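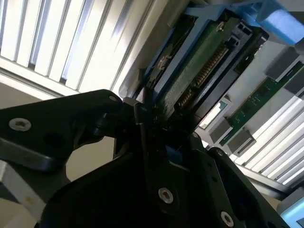
Rania Abu Hammour wrote in the margin of our first draft that a cell which needs a person standing next to it with a screwdriver is a very expensive screwdriver holder, and that the report should begin with the upkeep and leave the nice results for later. So the upkeep comes first. The original intro got cut.

Drive Swap Cell: Setup and Care
Term project report, section B
Written up by Brisa Arriaga for the group
Version handed in 2025-01-06

1. What the cell has to do

Pull a hard drive in its caddy out of a server chassis, set it on the tray, put another one in. Same bay every time for now. The arm, the gripper and the chassis stand are fixed to one bench frame. We did not build the arm. We did build the finger mounts, the chassis stand and most of the Skemix program that runs the sequence.

Goal from the project sheet: 20 swaps in a row with no hands in the cell. Where we got to is in section 6.

2. Setup of the stand

Chassis must not move. That sounds easy. First stand was clamps only and the chassis crept a little on every insert, because the arm pushes in the same direction each time. After a long run all our taught points were off and we blamed the arm for two days. Wasn't the arm.

Second stand has a stop block at the back and one on the side. Clamps only hold it down now, the blocks take the push. Check before every session:

Push the chassis by hand against the back block. No gap.
Same for the side block.
Clamps tight, but not so tight that the sheet metal bows. If it bows the bay gets narrow and the caddy drags.
Cables of the arm hang free, nothing looped over the stand.

3. Gripper

The fingers are screwed on and the screws work loose. This was our biggest single time sink. You don't see it, you just get a caddy that comes out slightly crooked and then sticks. Quick test: power off, grab the finger, wiggle it. Any click at all, take it off and redo it.

Redoing a finger:

Arm to service position, power off at the box, key out.
Support the finger with one hand before the last screw is out (we dropped one, the corner is still dented).
Clean the old threadlocker from the screws and the holes. All of it.
New threadlocker, small drop.
Tighten in turns, a bit on each screw, not one all the way first.
Leave it over night. We tried running it right away in November and had to do the whole thing again.

The pads on the finger faces get shiny. Wipe with alcohol, and if they are still slick after that, change them. We wrote the pad change in the log every time but forgot to write the run number, so we can't say how long a pad lasts. Sorry, that would have been usefull.

The wrist camera also needs a wipe. Dry lens cloth only. Don't lean on the bracket. If the bracket gets bumped, section 4 has to be done again from the top.

4. Teaching the points

There are four taught points: above tray, in front of bay, touch, and seated. All of them hang off one reference corner on the chassis stand, so if the stand gets moved you only reteach the corner. In theory. In practice we reteach touch as well.

Touch is the one that matters. It is where the gripper just meets the near end of the caddy. Too shallow and the fingers close on air, too deep and you are already pushing on the drive before the program thinks it has started, and the force check is wrong from there on.

How we do it: jog in slow mode, one person on the pendant, one person looking from the side with a hand on the stop. Go in until the force reading changes, back off until it drops to zero again, save. Do that three times and keep the middle one.

Also the angle. The caddy has to go in straight along its rails. If the wrist is turned even a little, the rail rubs on one side and the drive never lines up with the backplane connector. Valdovinos, who lent us the scrap chassis, told us to use only dead drives until the angle was right, and that was good advice. We ruined no working drives. We did ruin two caddies.

5. Faults we had and what fixed them

Stops halfway in, force limit. Nearly always angle or a bowed bay. Loosen clamps first, it's quicker. Do not just raise the limit. We raised it once and cracked a caddy latch.

Seated but program says not seated. Touch point was saved too deep. Reteach.

Caddy slips on the way out. Pads, then finger screws, in that order.

Arm stops with code 67. This is the wrist cable on our unit. Plug had backed out. Push it in, turn the collar, restart the box. If it comes back the same day, put a strain relief on it. We used a printed clip and have not seen 67 after that.

Program will not start after a restart. The Skemix file opens with the old corner loaded. Load the corner by hand. We never found out why, it is on the list.

6. Result

Best run was 16 swaps without a stop. Number 17 slipped, and when we checked it the left finger was loose again, even with threadlocker. So goal not met. The counter on the gripper was a bit over 2000 closings by then, most of it from teaching and test runs and not from real swaps.

What we think: the finger mount is too short for the load, all the push goes through screws that are close together. A longer mount with a pin to take the side load would help. Drawing is in the appendix, not made yet.

7. For the next group

Garia bench key is in the top drawer, Tandberg box with the spare pads and screws is on the shelf under it. Write the run number next to everything. Check the finger before you touch the program, we lost more hours editing code for a loose screw than we did on any other thing in the project.

Backup of the points is on the bench computer in the folder "corner_good". There is also a "corner_good_2". Use the first one, the second has the camera bracket in the wrong spot.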